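Albertina Simões
Notes from my second month on the bench in the Milescombe lab. Blood cultures this time.
1/

Bottles go in the incubator for 5 days. If yeast or bacteria grow, they give off carbon dioxide, the sensor in the base changes, and the machine flags the bottle.
2/

A flag is only a flag. First step is a Gram stain straight from the broth. Purple cocci in clusters means staph until shown otherwise. Purple cocci in chains, think strep or enterococcus.
3/

Then coagulase. Positive points to Staph aureus and we phone the ward right away. Negative could be a skin contaminant, and that depends on how many bottles grew it.
4/

Of the 47 positives I logged in June, 16 were coagulase-negative staph in one bottle only. Dr. Arruda has us write "possible contaminant, clinical correlation advised" on those. We still keep the plate.
5/

Time to positivity matters too. A bottle that flags at 9 hours worries me more than one that flags at 28. Slow ones can still be real, so I don't skip the stain.
6/

Fill volume is the thing I'd fix first. Adult bottles want 8 to 10 mL each. We get plenty with 3. Less blood, fewer organisms, more missed infections.
7/
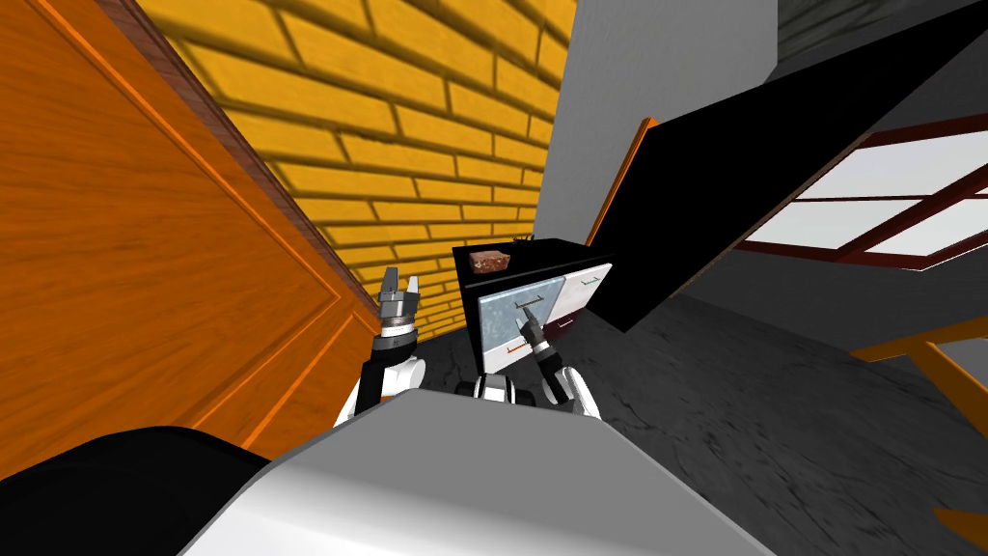 Anton replied that his ward marks the fill line on each bottle with a pen before the draw, and underfilled sets dropped after they started.
8/

I've asked if we can try the same in the Dornow wing. Pen line on the side label, clear of the barcode, because the machine has to read it.
9/

Next thread is on subculture plates and why chocolate agar goes in CO2.
10/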